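Review: The Stirnent Two-Finger Gripper in a Staff Kitchen Setting

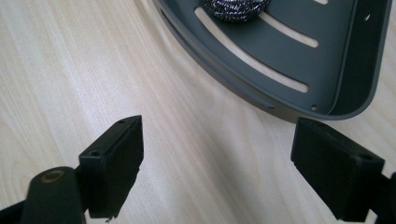
Reviewed by the Workplace Equipment Desk, Doltcombe
Published 25th December

The Stirnent gripper was placed on trial in the staff kitchen and wash-up area at Doltcombe in June. The purpose of the trial was to determine whether small clearing and resetting tasks, now done by kitchen staff between meal services, could be handed to a machine without making the remaining work harder. This review covers the gripper itself, the Sirberg control software supplied with it, and the effect of both on the people who work in the area.

Construction

The fingers are thick black pads with a matte surface, and small screw holes are visible on their top faces. A brass-colored insert is set into the end of one of the dark arms. The molding is not refined, and the lower edge of one finger is slightly ragged. We do not regard this as a serious fault in a working tool, although a cleaner edge would be easier to wipe down.

Handling of common items

Trial items were drawn from the ordinary contents of the wash-up area. Among them was a dark gray curved tray with arc-shaped slots in its floor, used on a pale wooden table with a metallic scouring pad resting inside. The tray proved a useful test. Its raised rim gives the fingers something to close on, but the rim is curved and the pads are flat, so the angle of approach matters a great deal. Staff found that a grip near the corner held better than one taken in the middle of the arc.

The scouring pad was less satisfactory. Coiled wire gives way under pressure and tends to catch, and the Sirberg software offers only 2 pressure settings. The lower one dropped the pad too often. The higher one held it but flattened it. A third setting between them would be welcome.

Glare from the tabletop was raised by several members of staff. In daylight a smooth, light wood surface can reflect strongly, and positions had to be checked more often near the window. A plain mat solved most of the difficulty.

Effect on staff

The trial ran to 2,000 logged moves. Of these, 200 required a member of staff to step in, most often to turn an item the gripper had approached from a poor angle. Each interruption was short, but they came at uneven intervals, and staff reported that this was more tiring than the clearing work it replaced. Matters improved once one person per shift was assigned to the machine and the others were left to their own duties.

No position was removed as a result of the trial. The duties of the assigned person did change, however, and the written job description had to be revised. Managers should settle the question of grade and pay before installation. At Doltcombe it was settled afterward, and some ill feeling resulted.

Training materials from Trajkovski, the supplier, are clear on setup and thin on cleaning. The supplier advises a full inspection of the finger pads every 500 moves, and we found that interval reasonable.

Recommendation

Recommended with reservations for kitchens that handle rigid items with a defined rim. Sites that handle mostly soft or wire goods should wait for a revised version of the software.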